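Cleltent Consent Manager: a review after one renewal

Posted Friday, July 3, 2020 by Sobia Soomro

Our company sells kitchen goods online to customers in several EU countries, and for most of last year we kept our privacy records in a shared spreadsheet. It had 2830 rows by the time we gave up on it. Some rows had a date of consent and no source, and some had a source and no date. When a customer asked what we held on her, it took two of us most of a week to answer.

We bought Cleltent in November. The license came up for renewal this spring and we renewed, with some reservations. What follows covers the standard plan only. I have not used the enterprise version.

What it does

Cleltent keeps a log of who agreed to what, when, and through which form. It also handles access and deletion requests, cookie banners and a register of processing activities. The register is the part auditors ask for first, so I looked at that before anything else. It comes with ready-made entries for payroll, newsletters, web orders and job applicants. You edit the wording, name a person responsible and set a retention period. I finished ours in three afternoons.

Setup

Importing the spreadsheet was slow. The import tool takes files of up to 1000 rows, so ours had to be split, and it rejects any date that isn't in the year-month-day format. The error message gives the row number and says nothing about what is wrong with it. Once I had worked that out, the rest went through.

The banner was easier. You paste one line into the site template and pick which categories of cookie to list. It scanned our pages and found 19 cookies, including a few left by a chat widget we had stopped paying for. I had our web developer, Kalliopi Dumitrescu, check the result by hand and she agreed with all of them. The banner blocks scripts until the visitor accepts, on product pages and blog pages alike. Our cutting board pages carry an embedded video player, and that one had to be added to the block list manually.

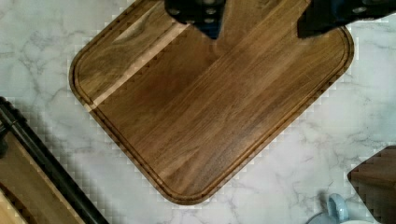
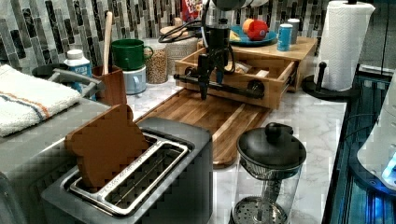 After that the player waited for consent like everything else. Kalliopi would have liked a way to apply the same rule to a whole group of pages. At present you can do it by page or for the full site.

Access and deletion requests

This is where the product earns its fee. A request comes in by web form or by email, gets a case number, and the one-month deadline shows next to it. Reminders go out a week before and again two days before. The system pulls matching records from our store and our mailing list and puts them in a single file for you to check. It does not send anything until a person approves it.

It does not reach into our accounting software. For invoices we still search by hand and attach what we find. The sales page mentions accounting connections, and there are two, but ours isn't one of them. Ask before you buy.

Identity checks are basic. You can require a reply from the email address on file, and that is all. For a shop that may be enough. I would not rely on it for health data or anything similar.

Other things I looked at

I had trials of Gandis and Ronell before choosing. Gandis has the better cookie scanner and groups its findings by vendor, but its request handling is a shared inbox with labels. Ronell does nearly everything and is priced for companies much larger than ours. Their setup also needs a consultant. The Mughal templates were suggested to me as well. Those are documents only, well written, and a reasonable choice if you have very few customers and a tidy filing system.

Price and support

We paid 2349 euros for the year, with three user accounts. A fourth account costs extra. Support is by email on weekdays and the replies I got came the next day, from people who had read the question. The help pages are behind the software, and several still show the old menu.

What I'd change

Exports come out as PDF only for the register, so you can't sort or filter it elsewhere. The activity log can't be searched by customer, only by date. There is no way to mark a record as under legal hold, and we had to add a note in the comments field so that the automatic deletion would be noticed and stopped by hand. Support told me legal hold is planned and gave no date.

I'd suggest it for a small or midsize online shop with one person in charge of privacy and no lawyer in-house. If most of your personal data sits in accounting or HR systems, check the list of connections first, and run the trial with a copy of your own records in place of the demo set.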